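Does a community group need a permit to stand outside the town hall with signs?

Posted by Lenalo, 3rd October

Our residents' association in Prondlow has been arguing with the town since May over a strip of land at the end of Sutter Road. We were told it would stay a public green. The town has now leased it to a storage company, which I suppose is green if they paint the units.

We want to stand outside the town hall before the next meeting, hold signs, and go home for dinner. The clerk says we need an "assembly permit" costing $132. The man at the next window says we don't. They sit 3 feet apart.
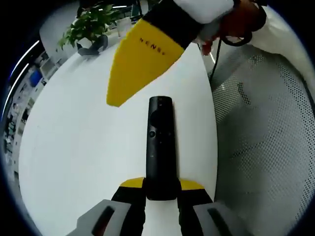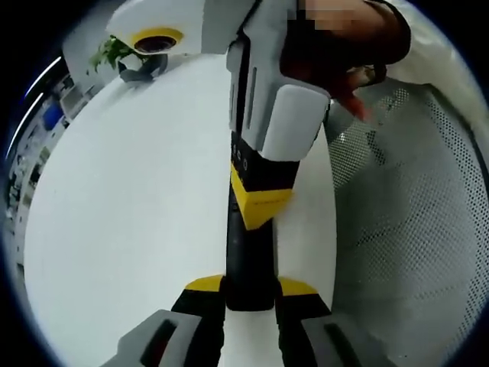
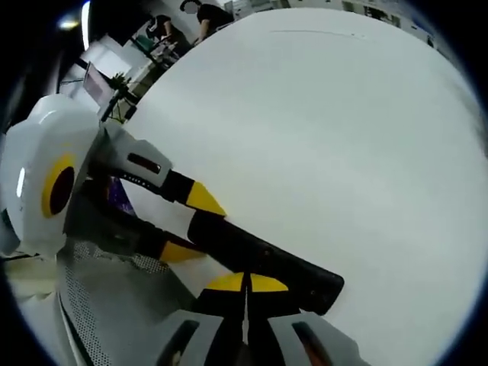

Turnlow
Depends how many of you show up and where you put your feet. In my town a small group on the sidewalk can hold signs all day as long as people can get past. Once you step into the street, set up a stage, or bring a speaker the size of a refrigerator, they want paperwork. Ask the clerk for the ordinance number. Don't ask if you need a permit, because the answer to that is always yes. Ask which section says so, then read the section. Ours kicks in at 80 people, and we have never once gotten 80 people to agree on a place to stand.

If a permit does apply, look for a fee waiver. Ours was on the back of the form in very small type. And get the answer by email. A clerk's memory of a phone call tends to get shorter as the meeting gets closer.

One more thing: check who owns the steps. At our town hall the sidewalk is public but the plaza belongs to the county, so half our group was legal and the other half was having a talk with a deputy.

Toon Van Acker
Turnlow is right about the ordinance. I would also worry about the lease, which is your real problem. Signs are good for morale and for getting your picture in the paper, but a lease gets undone at a meeting or in a courtroom. Put in a public records request for the lease, the notice of the vote, and the minutes. We did that over a parking lot and got up to 2,915 pages, most of them about a different parking lot. The one we needed was in there, and it showed the notice had gone out after the vote.

Also find out if there is a deadline to challenge the decision. Some of them are very short. You may want a lawyer for that part and only that part, as they bill for sympathy too.

Sidewalk Sam
just go. they cant arrest everybody. bring snacks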